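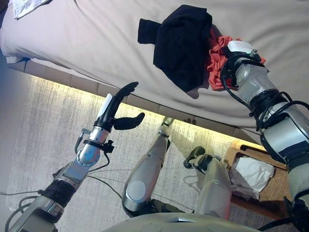

Hollow lets go on show, with bedrooms that 'tidy in minutes'

September 16, 2018

A block of 24 furnished flats at Hollow, on the edge of Nandell, has opened its show bedroom to would-be tenants, with a promise that the room can be put straight in seven minutes a day. Anyone who has ever dropped yesterday's clothes on a bed may want to hear more before signing.

The flats are let by Lobo at £800 a month, and the bedrooms come from a furniture range called Fitora. Tenants get the bed, the bedding, a nightstand, curtains and rugs, all chosen for them and all listed in an inventory they must sign on the day they move in. The colours are also fixed. Walls are coral-red with a dark blue stripe at skirting level, and painting over them is a breach of the tenancy.

Lobo's leaflet says the Fitora room is "designed around an easier morning". It describes a routine in which clothes left out at night are sorted, folded or sent to the wash, the duvet is pulled flat and the runner is laid across the foot of the bed. Seven minutes is the time given for the lot. The leaflet does not say who was timed, how many clothes there were to begin with, or whether anybody was looking for a missing sock.

The bed itself is the main attraction. It is a large one, with a padded edge at the foot and a strip of warm yellow light underneath that shines out across the floor. The light is pleasant enough, and would save a stubbed toe on the way to the bathroom. It would also show up whatever has rolled under there, and the leaflet's cleaning section has nothing to say about dust.

Storage is where the promise starts to look thin. The nightstand has two drawers. The wardrobe for each flat is in the hallway, outside the bedroom door, so each shirt that lands on the bed has a short journey to make before it is properly put away. Lobo calls this "keeping the sleeping space calm". It might equally be called keeping the wardrobe out of the measurements. 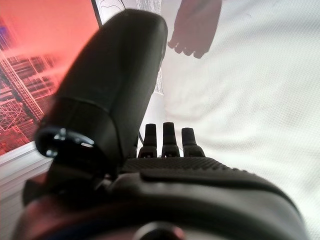

Then there is the matter of what tenants pay if the room is not kept as they found it. The bedding stays the property of Lobo, and the agreement asks for it to be returned "in show condition". White covers and a white pillow look very well on an open day. They may look less well after a winter of tea in bed, and the agreement sets no figure for replacing them. Asked for one, the lettings desk said charges would be "fair and in line with wear".

Lobo also says demand is strong. According to the firm, 407 people have asked for details since the block was first advertised in June. Asking for details means filling in a web form, and the form has to be filled in before the floor plans can be seen. The firm would not say how many of those people had gone on to pay a deposit.

In fairness, there is something to be said for a room that comes ready to sleep in. Plenty of rented bedrooms in Nandell come with a sagging mattress and a bare bulb, and the quilted headboard at Hollow is a good deal better than that. The curtains reach the floor. The rugs are thick on the ground - perhaps too thick, with a big streaky grey one at the foot of the bed and a smaller white mat as well, both of which will have to be lifted or hoovered by somebody, and neither of which appears in the seven-minute routine.
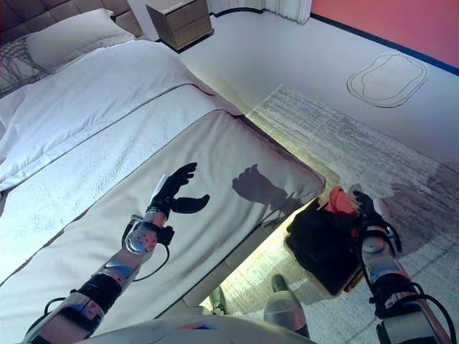 One Nandell tenant, who has been round twice and has not yet made up her mind, said she liked the bed but would "want it in writing what a mark on that duvet costs me". She said she had been told to put the question by email and was still waiting for an answer. The seven minutes did not trouble her, she added, as she had never made a bed before noon in her life and did not plan to start for Lobo.

The show bedroom is open by appointment. Tenancies run for a year, and the first are due to begin once the hallway wardrobes have been fitted. Lobo had not given a date for that when this item was written.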